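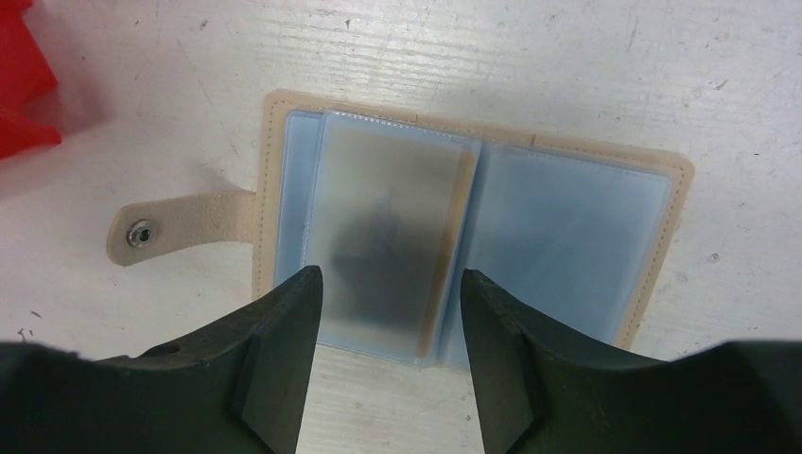 Elif Naz Kırmızıgül wrote to me that silver rounds are just bars with delusions, and that anyone paying over spot for a design deserves what they get at resale. I love her letters, and I think she's wrong!

My first round was a Tirkwood with a heron on it, one of 162 struck, and I paid $5 over spot. Five dollars! I've spent more on lunch and remembered it less. I take that heron out most evenings and tilt it under the lamp, and the feathers still surprise me - there are two tiny ones by the beak I missed for months.

Sure, buy plain bars for the bulk of your stack. I do. But leave room for something you'd be sorry to sell.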